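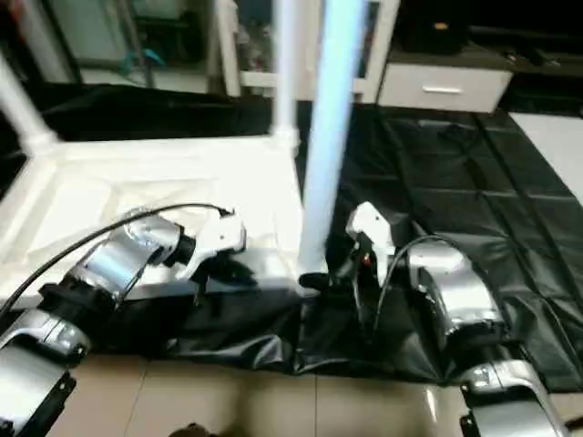
Photo: Wai-kit Chiu

18/09/2026

Two arms, one pole, and I have hardly slept! Regular readers will know that the pair has been living on my kitchen worktop since June, learning to pass a sponge back and forth (badly). Well, they have finally moved to the workshop, and they have a proper job to do at last.

The job is the hydroponic tower stand. I want both arms to hold an upright at its foot and keep it steady while I fix things further up, which sounds dull until you have tried doing it alone with your chin. Wai-kit got the arms bolted down and the cables looped over the tops of the joints so they stop snagging on the elbows. On the kitchen version I had them taped flat along the forearm and the left wrist pulled its own plug out every time it turned past halfway. The loops look a bit daft but I love them.

I've named the arms, of course. Imow is the left one and Otau is the right one. Imow is the better behaved of the two. Otau has a slightly sticky wrist that I have now taken apart three times, and there is still a tiny bit of play in it that I can feel with a fingertip but can't see. If you've had the same thing with a small gearbox and cured it, please, please write in.

The software side is my own mess, a set of scripts I call Flakent. It reached 1,740 lines this week, and I'd guess half of them are me arguing with myself in the comments. The bit that makes me happiest is the new slow approach. Both grippers travel at normal speed until they are 40 mm from the target, then they drop right down and creep in together. 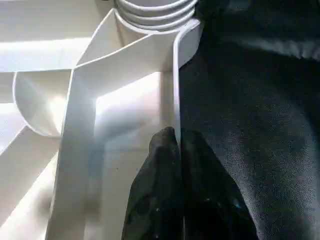

Before the creep went in, whichever gripper arrived first would shove the work towards the other one, and then the second would close on thin air. I spent a whole evening blaming the motors for that. It was timing! The left arm's messages were reaching it late, and I only spotted it when I printed the two logs out and laid them side by side on the floor like a lunatic.

White plastic is a pain for the vision part, by the way. Anything pale under a strong light turns into one big glowing blob and Flakent loses the edges. Black sheeting underneath helps a lot, although the creases throw back their own highlights, so I've been fiddling with exposure far more than I'd like. I want to try a matt cloth next. 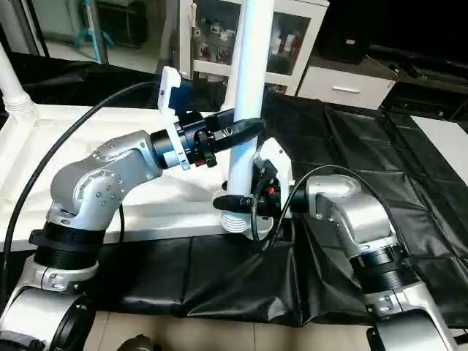
I also rewrote the bit that decides how hard to squeeze. The old one, Caron, was a lovely idea (it was meant to learn the right grip all by itself) and it sulked for weeks, so it has been retired to a folder. The new one is a plain table of numbers that I tune by hand. Run 509 is the one I'm keeping as my reference for now, and I've saved its settings in 5 different places after what happened with the old laptop.

Next on the list is getting Otau to let go gently while Imow keeps hold, so I can swap parts without everything leaning over. Then I want a foot pedal, so I can tell them to pause when both my hands are busy. Wai-kit has an old sewing machine pedal in a drawer somewhere and has promised to dig it out, and if the connector is what I think it is I'll have it wired in by the next post.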